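About Zervas

Zervas makes molded pulp packaging from recovered paper. The company was set up by Despina Lazaridis and Man-lok Tang to supply egg packers and coffee shops within one day's trucking distance of the plant. We run 43 employees across two shifts.

Feedstock is sorted newsprint and corrugated trimmings, bought from regional recyclers. Bales are broken down in a batch pulper, screened, and diluted before forming. Shaped tools with fine mesh faces are lowered into the vat, vacuum is applied, and the formed part is transferred to the dryer. Process water returns to the pulper after settling.

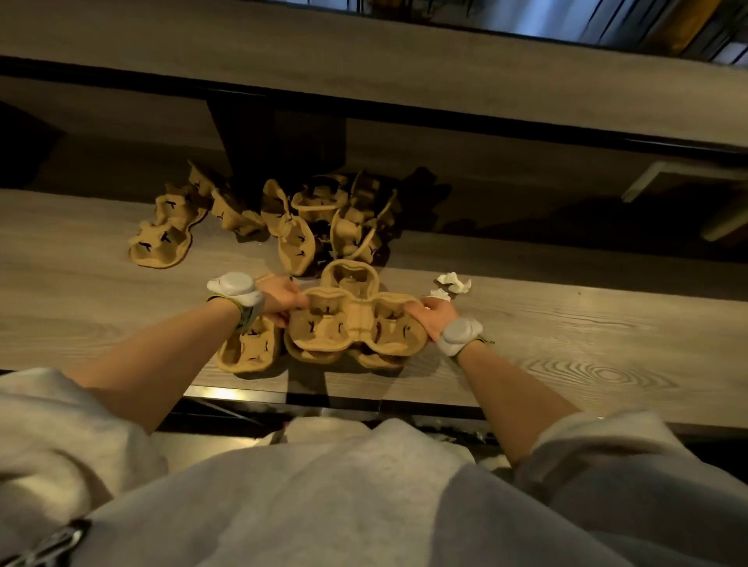 Drying uses most of the energy on site. In the last refit, led by Katsuhiko Higuchi, exhaust air from the final dryer zone was ducted back to preheat the first. Gas use per ton fell by 10 percent. The older line, Trarkik, has not been converted and is kept for short runs and tool trials.

Product range

Standard tooling covers egg cartons, egg trays, cup carriers and end caps for boxed goods. Custom tooling is cut in our own shop. Lead time depends on cavity depth and draft angle - parts with steep walls take longer to prove out. Minimum order on a stocked design is 600 pieces. We do not print on pulp, but we apply paper labels on request.
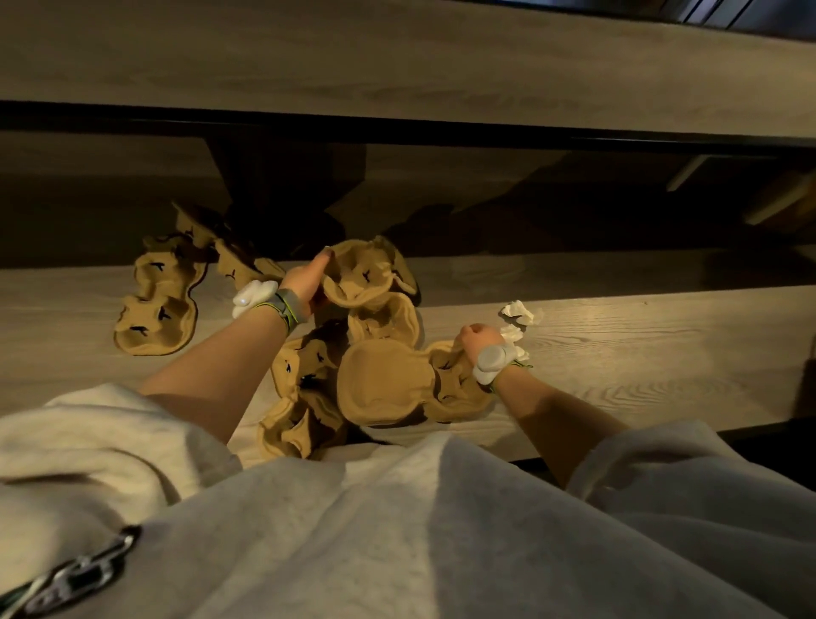 Testing

Sobia Ghumman manages the lab. Samples are pulled from each run and checked for part weight, moisture and compression strength after conditioning at 50 percent relative humidity. Results are kept by lot number and sent to customers who ask for them. Lots outside the weight tolerance go back to the pulper.

Site and contact

The plant is on the Dasavura industrial road, behind the rail spur. Receiving is open from 7 a.m. to 3 p.m. Drivers should check in at gate 2. Chrysanthi Liapis handles quotes, samples and tooling drawings. Please include part dimensions, product weight and expected yearly volume with any request.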